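Apontamentos da aula 3: travagem regenerativa e o resto do sistema de travões

Unidade de Sistemas do Veículo Automóvel, turma da noite
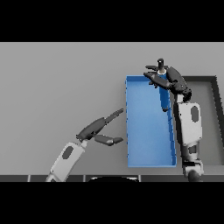 Na aula passada ficámos na transferência de carga entre eixos, e quem fez os exercícios já percebeu para onde isto caminha: quando travamos, o eixo da frente ganha peso, o de trás perde, e toda a distribuição de força de travagem tem de respeitar essa conta. Hoje juntamos um motor eléctrico à história e a coisa fica mesmo interessante!

1. A energia que está em jogo

A energia cinética de um carro é metade da massa vezes o quadrado da velocidade. Já toda a gente decorou a fórmula, mas vale a pena sentir o tamanho do número. Tomem o nosso carro de referência, o utilitário híbrido Brelar, com 1263 kg em ordem de marcha. A 60 km/h (16,67 m/s) dá:

E = 0,5 x 1263 x 16,67² = 175 kJ, arredondado

Num carro convencional, uma parte perde-se em resistência ao rolamento e ao ar, e quase tudo o que sobra numa travagem decidida vai aquecer discos e pastilhas. Cada semáforo, cada rotunda, cada passadeira. Façam a conta para 120 km/h e reparem que o valor quadruplica (o quadrado da velocidade não perdoa, e é por isso que os discos sofrem tanto numa descida de serra feita depressa).

2. O motor que passa a gerador

Um motor síncrono de ímanes permanentes não tem um sentido obrigatório de funcionamento. Se o inversor impuser correntes que produzam binário contrário à rotação, a máquina retira energia mecânica às rodas e devolve energia eléctrica à bateria. É a mesma máquina, os mesmos cabos, o mesmo inversor. Acho isto lindíssimo e nunca me canso de o desenhar no quadro.

Há limites, e convém sabê-los bem para o teste:

Binário máximo. A baixa velocidade, o travão-motor eléctrico está limitado pela corrente que o inversor aguenta.
Potência máxima. A alta velocidade, quem manda é a potência, e o binário disponível cai à medida que a rotação sobe.
Estado de carga. Uma bateria quase cheia aceita pouca corrente. Quem vive no alto de uma serra e carrega em casa até ao topo conhece bem este efeito de manhã.
Temperatura. Com as células frias, a corrente de carga é reduzida para as proteger.
Velocidade muito baixa. Perto da paragem há tão pouca energia a recuperar que os travões de fricção costumam assumir o trabalho.

3. Mistura de travagens

O condutor carrega no pedal e pede uma desaceleração. Não quer saber de onde ela vem, e tem toda a razão! Cabe à unidade de controlo repartir o pedido entre a máquina eléctrica e o circuito hidráulico, instante a instante. Chamamos-lhe mistura de travagens (nos manuais em inglês, brake blending).

Na estratégia em paralelo, o circuito hidráulico funciona como sempre e acrescenta-se uma dose fixa de binário eléctrico. É simples e barata, mas recupera menos. Na estratégia em série, a unidade usa primeiro o motor eléctrico até ao limite e só depois chama as pastilhas. Recupera bastante mais e exige um pedal desacoplado, com um simulador que devolva ao pé uma força credível.

A Meenakshi Devadiga perguntou no fim da última aula o que acontece quando o ABS entra em acção. Excelente pergunta. Em muitos sistemas, a regeneração é reduzida ou cortada assim que uma roda começa a bloquear, e a travagem passa para o circuito hidráulico, onde a modulação é feita roda a roda. O motor está ligado ao eixo através do diferencial e, sozinho, não consegue tratar a roda esquerda e a direita de maneira diferente.

4. Exemplo resolvido

O Brelar circula a 60 km/h em plano e pára. Desprezamos a resistência do ar e o rolamento. A máquina eléctrica absorve 59% da energia cinética e o rendimento do caminho roda, motor, inversor e bateria é de 0,80.

Energia absorvida pela máquina: 0,59 x 175 = 103 kJ
Energia que chega à bateria: 0,80 x 103 = 83 kJ
Energia dissipada nas pastilhas: 175 - 103 = 72 kJ

Para terem uma noção da escala, 83 kJ são 0,023 kWh. Parece uma ninharia, mas somem as paragens de um percurso urbano inteiro e vão ver o consumo a descer. Em auto-estrada, com trânsito fluido, quase não se trava e o ganho evapora-se.

Erro frequente nas resoluções: aplicar o rendimento duas vezes, uma na máquina e outra na bateria, quando o enunciado já dá o valor global. Leiam com calma.

5. Manutenção

As pastilhas de um híbrido duram muito e por vezes duram demais. Com pouco uso, o disco ganha ferrugem e as pinças podem prender nas guias. Na oficina, verifiquem sempre o movimento livre dos pinos e o estado da face interior do disco, que é a que toda a gente se esquece de ver. O líquido de travões continua a absorver humidade como em qualquer outro carro, e o intervalo de substituição é o do fabricante, por muito nova que a pastilha pareça.

6. Trabalho para a próxima aula

a) Repetir o exemplo para uma velocidade inicial de 90 km/h, com a mesma percentagem e o mesmo rendimento.
b) Explicar, em meia página, por que razão um veículo de tracção traseira tem de ser mais cauteloso na regeneração em piso molhado. Usem a transferência de carga da aula 2.
c) Esboçar a curva de binário de regeneração em função da velocidade e assinalar as duas zonas de limitação.

Os grupos ficam como estavam: Marianna Głowacki com Bogumił Olszewski, Dorota Stępień com Meenakshi Devadiga. O Edmund Wilczyńska junta-se ao grupo que preferir. Entregas até domingo, em papel ou digitalizadas, desde que se leiam as unidades!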